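Search this site Type and press enter
Home Notes Data

Filed under: Datasets / Desks and benches / Read me first

11/23/22 by Hnat Zakharchenko

# Mivstead Desk Set – README

G'day, and thanks for downloading this. The Mivstead Desk Set is a set of 178 short written records about small objects on desks: what got picked up, which way it was lying, where it was put back down. I started it in June as a scrappy text file and it has grown up a little bit since then, although the column names still give away how it began.

If you only want to open the thing and have a look, grab `desk_records.csv` and ignore everything else in the folder. The `old` folder is old. I keep it there for one person at Wegener who still has a script pointing at it (you know who you are, and please update your script!).

## What's in a record

Each row is one handling of one object. You get the desk number, the object type, its colours as written down on the day, how it was oriented when it was held, and a free-text note. The notes are my favourite part and also the messiest. Some of them run to a whole paragraph about a lid, and some just say "fine".

The object types are everyday stuff: bottles, mugs, tape rolls, a stapler, jars, a few pens. Bottles make up the biggest share by a fair way, mostly because they're such good value. A bottle can stand up, lie flat, roll, point either way, and it has a cap end and a base end, so you get a lot of rows out of one cheap object.

## Desks

Desks are numbered, and you'll want to keep the numbers if you filter or merge anything. They look much the same on paper (white top, white legs) but the tops don't all have the same outline. Some are plain rectangles. Others have rounded corners and step out in a curve partway along, and that matters if you're working out distance to the edge, so please don't assume a straight front. I made that mistake myself in the first version and had to redo 20 rows by hand.

The tops are described as bare when there's nothing on them. Bare doesn't mean spotless – smudges and fine scratches are normal on a white desk that gets used, and I don't record them unless they were bad enough to confuse someone about where an object was.

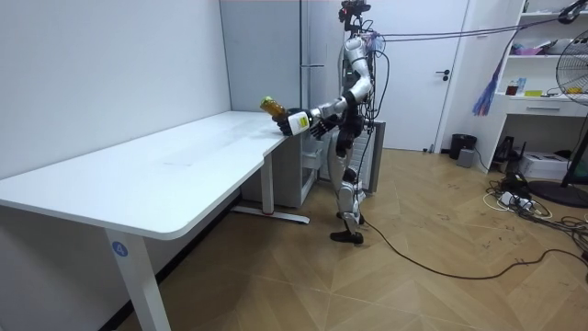
For orientation I use four words only: upright, sideways, tipped and inverted. Sideways means the long axis is more or less level with the desktop, whether the object is lying on it or being held above it. There's a separate column, `cap_dir`, for which way the cap points, and it's always left or right as seen by whoever was writing the record. If the cap colour was hard to settle on, I let people write both halves, so you'll find yellow-green, grey-blue and one glorious "brownish maybe orange" that I couldn't bring myself to clean up.

Labels get a yes or no. I decided early on not to copy out label text, as half of it is tiny and the rest is washing instructions for things nobody washes. If you need the text, this isn't the set for you, sorry.

## Known problems

- `hand_count` is blank for the first 10 rows. I hadn't thought of it yet.
- Amber and brown were used for the same bottles by different people. Merge them if you like. I would.
- Two rows share the ID 2. The second one is a jar and it's correct, it just needs a new number.
- Heights above the desktop are words ("just above", "well above"), never measurements.

## Using it

It loads happily in any spreadsheet program. If you're using Firkonis, set the separator to a comma by hand or it'll guess wrong and shove the notes into the colour column. The Ondavon export is in there too, with the same rows in a different order.

Do what you like with the records, just keep my name on them somewhere. Corrections are very welcome, and the best way to send one is to quote the row ID and tell me what you reckon it should say. I go through them in batches, so don't panic if it's quiet for a while.

Next on my list is sorting out the colour names, and then probably more mugs.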